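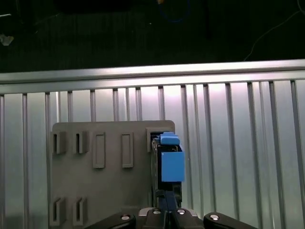
Anong Boonchu wrote to us that she had stopped reading update notes years ago, and that she suspected the people writing them had stopped too. We have kept her remark near the front of this section, as it sums up fairly well the mood we met in nearly every conversation we had with people who use small apps every day and would like, once in a while, to be told what has changed in them.

Last updated: 23rd January
Filed under: Mobile Software, App Updates, User Trust

4. What People Make of Release Notes

4.1 The stock phrase

Anyone who owns a phone knows the line about bug fixes and performance improvements. It is short, it is polite, and it tells the reader very little. In the update histories we went through for Imero, a household budgeting app, the same sentence was used for 13 releases in a row, including one that moved the export button to a different menu and caused a good deal of grumbling in the reviews. The developers were very kind about our questions (we did pester them) and explained that the sentence had been pasted into the release form early on and had simply stayed there.

Clutero, a note-taking app with a smaller team, went the other way. Its notes are chatty and often run to several paragraphs, and we enjoyed them a great deal. Readers in our interviews liked them as well, though quite a few admitted that they read the first two lines and then tapped the button. What they seemed to value was knowing that the longer text was there if something went wrong later – a bit like keeping the manual for a washing machine in a kitchen drawer.

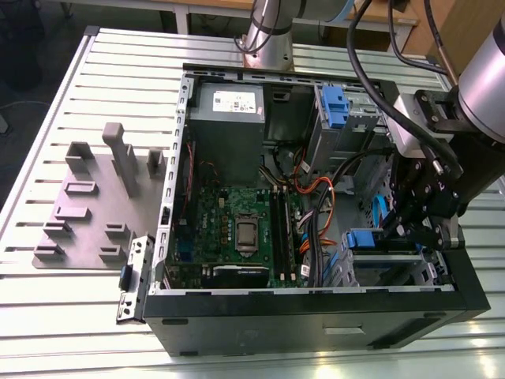 Vol. 20, No. 2, p. 37

Figure 2. Open desktop tower on a slatted aluminum table, side panel removed.

4.2 When the notes and the app disagree

A harder case is the note that promises something the reader can't find. This happens most often with staged rollouts, where the text goes out to everyone on the same day but the feature itself is switched on gradually. Tuulikki Oksanen described looking for a new dark theme in Hukirik's settings for most of an evening, and then blaming her own phone, her eyesight and finally the app. She left a one-star review, which she later took down with some embarrassment when the theme showed up by itself.

We heard stories of this kind often enough that we added a question on it to the second round of interviews. People were on the whole forgiving about waiting for a feature. They were much less forgiving about having searched for it, and several said they now wait a week or so before trying anything mentioned in a note. Rojanasak, the publisher behind Hukirik, has since begun adding the words "arriving gradually" to its texts. We think this is a sensible and friendly habit, and we would love to see it picked up more widely, although our material does not let us say how far it changes the reviews. We come back to translated notes, which have troubles all their own, in Section 5.

20 shares · 2 comments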